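Flesix Produce Handling Kit

Overview
Specifications
Method
Results
In the box
Ordering and support

The Flesix Produce Handling Kit is a training and evaluation package for two-armed robots with multi-fingered hands. It contains a store-style produce setup, a set of demonstration recordings, a trained grasp policy and the software needed to run all of it on your own robot. It is sold by Prullmont to university labs, company research groups and integrators who work on retail picking.

The kit grew out of a research project at Prirkside, where Rongrong Mao and Zhenhua Yao were looking at a narrow problem: hands that pick well from a flat table do much worse when the same items sit in a tilted crate with sides. The fingers hit the slats, the palm cannot get under the item, and a policy trained on tabletop data has never had to deal with either. The method they developed is called rim-first grasping. Flesix is the packaged version.

What rim-first grasping does

Most grasp planners start from the item. They pick a contact point on the fruit and then check whether the hand can get there. Rim-first grasping starts from the container. The policy first estimates the opening of the crate, its tilt and the height of the near edge. It then chooses a hand posture that clears the edge, and only after that does it choose where to close on the item.

The posture is taken from a short list learned from demonstrations. For a bunch of grapes the usual choice is a spread hand coming in over the top. For a single round item low in the crate, the hand enters with the fingers together and opens once it is past the rim. The list can be extended with your own recordings.

The second arm is part of the method too. While one hand is reaching, the other holds a waiting posture, open and upright, outside the reach of the working arm. In early trials the idle arm was parked low against the body, and switching sides took longer as a result. The waiting posture is stored with each demonstration and can be edited.

Demonstration data

The kit includes 400 demonstrations recorded by teleoperation. Each one contains head camera video, joint positions for both arms, finger positions for both hands and a text label giving the item and the crate. Failed attempts are kept and marked as such. Orysia Hladun's labeling guide is included as a separate file and covers the harder cases, such as a bunch that was lifted and then slipped back into the crate.

Recordings were made with artificial fruit and vegetables. Real produce bruises and changes weight as it dries out, which makes it difficult to repeat a trial. Customers who need results on real produce should plan on collecting additional data, and the recording tool is licensed for this purpose.

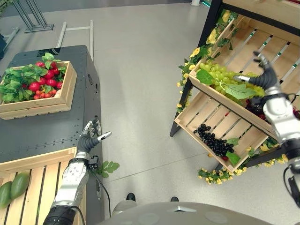

Right hand over the grapes in the upper crate, left hand open beside the cabinet. Tomatoes and mangoes are in the crates at left.

Leaves and garlands are used in the setup on purpose. A plain crate is easy to segment, and the early versions of the policy learned to depend on a clean rim. With leaves lying over the fruit and across the edge, the opening estimate has to come from the parts of the crate that can still be seen. Jiahui Gu ran the comparison between the plain and the dressed setup, and the policy shipped with the kit is the one trained on dressed crates.

Results

The evaluation followed a fixed protocol. Crates were set at one of 5 tilt angles and items were placed by a person working from a printed card. The robot was allowed 2 attempts per trial. A trial counted as a success if the item was lifted clear of the rim and held until the arm had returned to its start position. Touching the crate was allowed. Moving the crate was not.

Compared with the item-first planner used as the baseline, rim-first grasping reduced trials lost to crate contact by 34 percent. Most of the gain came from the steeper crates. On flat crates the two methods performed about the same, and on open tabletop scenes the baseline was slightly faster. If your work does not involve containers, this kit will not offer you much.

Small items remain the weakest category. Olives and cherry tomatoes tend to roll into the corners of a crate, where there is no room for a thumb on the far side. Yaqin Xiao is working on a two-step motion that drags the item away from the corner before closing the hand. It is available as an experimental option in the software and is turned off by default.

Hardware requirements

Two arms with a reach that covers both sides of the display from one standing position
Multi-fingered hands with an opposable thumb and position feedback on each finger
A color camera mounted at head height, facing down and forward
A workstation with a current graphics card
Clear floor space on both sides of the robot
An emergency stop within reach of the operator

Hands with two-finger grippers are not supported. The posture list assumes a separate thumb, and mapping it onto a parallel gripper gave poor results in our tests. Arm cables should have enough slack for a full reach into the upper crate. Check this by hand with the power off before the first run.

In the box

Slatted wooden crates
Shelving display with adjustable tilt
Artificial fruit, vegetables and leaves
Placement cards for the evaluation protocol
Demonstration data and trained policy on a solid state drive
Labeling guide and setup manual

The robot, hands, camera and workstation are not included.

Software

The policy runs under the Xie control package, and a license for one workstation comes with the kit. Source code for the opening estimator and the evaluation scripts is provided. The training code is available to academic customers on request.

Ordering and support

Orders are handled by Prullmont. Please state the make and model of your arms and hands when you ask for a quote, so that the correct joint mapping can be loaded before shipping. Replacement crates and produce can be ordered separately. The next data release is planned for March and will be free to registered owners of the kit.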